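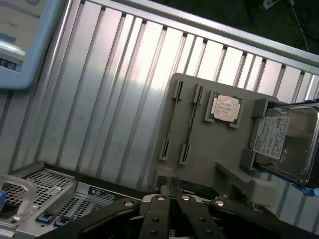 Slot Pose Estimation and Approach Planning from a Wrist Camera

Zanele Kekana
Project report, submitted June
Supervisor: Dr. Ó Flaithearta, Welemia Institute

Summary

This report covers the perception and approach-planning software written for Dinmont, the group's code base for robotic service of computer hardware. The software takes wrist-camera frames, finds memory slots in them, estimates the pose of one selected slot, and plans a motion that ends with the gripper above that slot and aligned with it. Insertion of a module is outside the scope of the project. The work was tested on a gray mock board and on an open desktop workstation.

1. Background

Dinmont already had a motion stack and a calibrated wrist camera when the project began. Slot positions were read from a file that was edited by hand each time a fixture moved. A fixture that had been bumped by a few millimeters gave a bad approach, and the software had no way to detect it. The aim was to replace the file with a measurement.

The existing planner, Vindenen, was kept. It is a sampling planner with a collision model of the arm and gripper, and it accepts a goal pose together with a tolerance on each axis. My work supplies the goal pose, the tolerances, and the obstacle boxes around the target.

2. Test hardware

The mock board is a flat gray panel with two parallel slot holders on its left portion, a processor chip in a square socket, and a 3.5-inch hard disk drive in brackets on the right. It can be mounted at a tilt. The slot holders have raised gray clips on a gray panel, so color carries almost no information, and the detector has to work from edges and from the dark channel between the clips.

The corrugated metal panel behind the board is the main source of false detections. Its ribs are parallel, evenly spaced and bright, and a pair of them looks very much like the two sides of a slot.

The workstation board poses the opposite problem. There is plenty of color and contrast, but also many long rectangular connectors lying in the same direction, and they have to be told apart.

3. Perception

3.1 Detection

The detector is a small convolutional network that outputs oriented boxes for four classes: memory slot, expansion slot, processor socket, and drive. It was trained on 3,883 labeled wrist frames. I labeled all of them with the existing annotation tool, to which I added a rotate key and a key that copies boxes forward from the previous frame. Frames from a single approach were kept together on one side of the train and test split. An earlier split had been made frame by frame and gave test scores that were much too good.

Detections are filtered in two stages. The first removes any box outside the region where the board could lie, computed from the arm pose and a loose prior on the fixture. This stage takes care of most of the rib detections. The second compares the length-to-width ratio of the box with the slot model.

3.2 Pose

Each accepted box is cropped and passed to a keypoint stage that finds six points: two on the clip or latch at each end, and one on each long side at mid-length. The pose is solved from these points and a slot model with known dimensions. A slot seen from directly above is nearly symmetric under a half turn, so the solver returns two candidates. On the mock board the choice between them is made from the arm pose. On the workstation board the crop is also compared at both ends, and the latch color is used where the ends differ.

3.3 Grouping

A single slot pose is not enough on a board with many slots, as the task asks for a particular one. Detected memory slots are grouped into banks by direction and spacing, and each bank is labeled by its side of the processor socket. On the workstation board there is one bank of four above the socket and one bank of four below it. A longer black expansion slot lies directly beneath the lower bank, parallel to it and the same color. For the first weeks the grouping code counted it as a fifth memory slot. A length check within the bank fixed the error: a member that is longer than the bank median by more than a set fraction is dropped and relabeled.

The gripper is always in view at the bottom of the image. Its outline is masked with a fixed polygon, and slots that run under the mask are marked as partial. Partial slots are reported but cannot be chosen as a target. The two blue expansion slots on the workstation board fall into this group when the gripper is low over them.
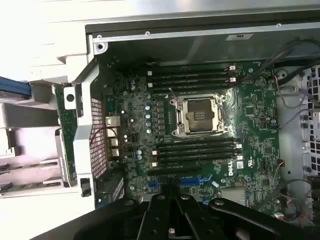 4. Approach planning

The goal pose is placed on the slot normal, above the slot, with the finger-closing direction at 90 degrees to the long axis. Tolerance is tight across the slot and looser along it. The tolerances are computed from the keypoint residual, so a poor fit gives Vindenen less freedom, and a very poor fit stops the request before planning.

Obstacle boxes come from two sources. Drives and processor sockets are boxed from the detector output, with a margin. Chassis walls and drive cages are not detected at all and are taken from a coarse model aligned to the board pose. The coarse model is conservative, and for slots near a wall it sometimes blocks paths that the arm could take.

The motion is split into a transfer and a final straight segment along the slot normal. The arm pauses between them and takes a second frame. If the two pose estimates agree within the tolerance, the final segment runs. If they disagree, one more view is taken from a shifted position and the pose is solved again from all three frames.

5. Results

The full sequence was run 157 times across both fixtures, with the fixture moved by hand between runs. In 90 runs the first two estimates agreed and the final segment was executed directly. In 61 runs the third view was needed, after which the segment was executed. The remaining 6 runs were aborted by the software.

The aborted runs were all on the mock board. In each of them one keypoint on the lower clip had settled on an edge outside the holder, and the residual check rejected the solution every time. No approach was started from a rejected pose.

The number of runs that needed a third view is higher than I expected. Most of the disagreement is in rotation about the long axis of the slot, which the six keypoints constrain weakly — four of them lie close to that axis. Adding points on the board plane should help, but the slot model would then depend on the board.

6. Software notes

Perception runs as one process and planning as another, with requests passed as messages. Each request is logged with its frames, keypoints, residuals and the plan returned, and a replay tool reruns the perception side from the log without the arm. Nearly all of the tuning in Section 3 was done with replay. The mask polygon is stored with the gripper calibration and must be redrawn if the fingers are changed.

7. Remaining work

The grouping code assumes that every bank is parallel to the others, and a board with perpendicular slots would break it. The coarse chassis model should be replaced with measured geometry. Latch state is not estimated, and insertion will need it. The keypoint network has been trained only on empty slots, so its behavior on a board with modules already in place is unknown.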